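2 min read

Best starter car for the Kotdale Cup?

kerbhopper_54
Just finished the rookie series and I've got 3,312 credits left. Torn between the Nomura hatch and the Zadley coupe. The Kotdale Cup is mostly tight stuff with one long straight. Which one would you buy?

mudflap
Nomura. It's front-wheel drive so it pushes wide if you brake late, but you can fix most of that with a softer front bar. Tires are cheap too.

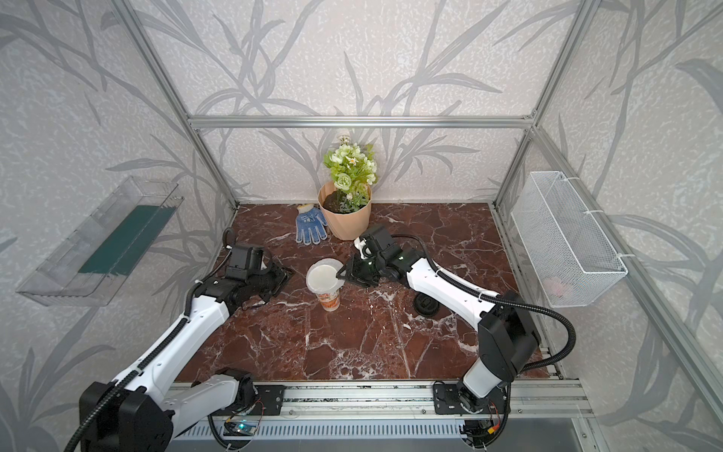

Potted flowers, marble-pattern board

OldGreyLine
Disagree. The hatch runs out of gears before the end of the straight and you get passed every lap. Zadley plus the 600 credit gearbox is the better buy.

mudflap
Only if you leave the stock final drive in. I won the cup in the hatch on hard.

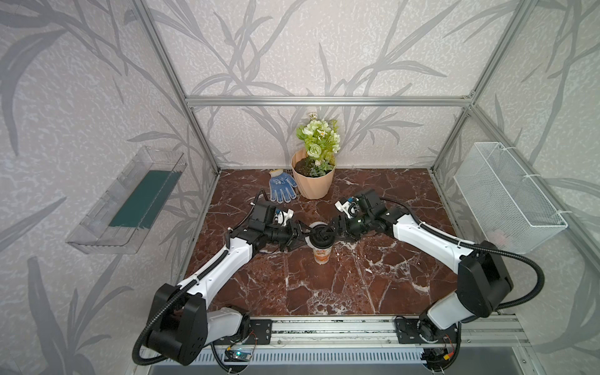

And the coupe is awful over the kerbs in the last sector – one bad bounce and you're in the wall.

OldGreyLine
That's a damper setting. Go 2 clicks softer at the rear and it settles down.

pitlane_pat
Depends if you play on a pad or a wheel. I couldn't keep the Zadley straight on a pad. Also, the Fomthorpe dealer changes its stock in December, so don't sell anything before then.

kerbhopper_54
On a pad, so I went with the Nomura. Finished fourth in the first race. Will try the final drive next.

OldGreyLine
Fair enough. Still think you'll want the coupe for the next cup.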